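Coffee, Coins and a Very Loud Garage: Talking Mining with Masaru Matsuda

July 27, 2021

I've been bugging Masaru Matsuda for an interview since December, and last week he finally caved! If you hang out on the small-miner forums you'll know him as the guy behind Clustside, the pool for people with one or two graphics cards and no warehouse. It had 19 members when it opened. Now there are 278, and he still answers every support email himself (usually after midnight).

I started with the obvious one: is it even worth mining at home anymore? He laughed for a good long while.

"Depends what you pay for power," he said. "I have members who made money every week this spring, and I have members who heated a spare bedroom. Same card, different electric bill."

His own setup lives in the garage, and he kept wandering off mid-call to check on a fan. He bought his first card used, for $206, and he still has it running. "It sounds like a hair dryer with a cold. I can't get rid of it, it paid for all the others."

I wanted to know what happens to his people when Ethereum drops mining for good. He's less gloomy than I expected, although he did sigh first.

"Some will switch to smaller coins, and the payouts there will be terrible, because everybody will have the same idea on the same day. Some will sell their cards to gamers. I tell them to sell early. They don't listen!"

Hokholm, his next project, is a wallet made for people who hate wallets. He has 26 testers so far, his mother among them. She found the worst bug of the lot, a send button that did nothing on older phones, and she has brought it up at every dinner.

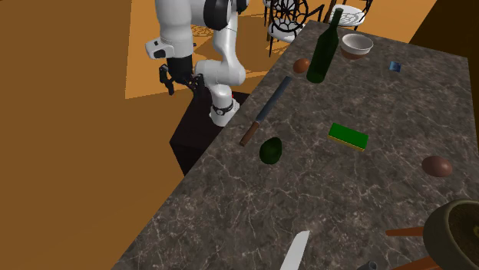
Marble counter, robot arm and a pair of wrought-iron chairs, in a 3D render.

We ended up on prices, like everyone does. He won't give me a number for the end of the year, and I tried three times. "I mine, I pay the bill, I keep what's left," he said. "If I watched the chart all day I would have quit in May."

Hokholm opens to everybody once the backup screen is finished. I've put my name down.

Share this (19)
3 comments

farby_rigs: Clustside member here, he really does answer at 1 a.m. Good guy.

Denise: What's his electric rate?? You should have asked!

pixelhash: Selling my card this weekend. Probably. Maybe next month.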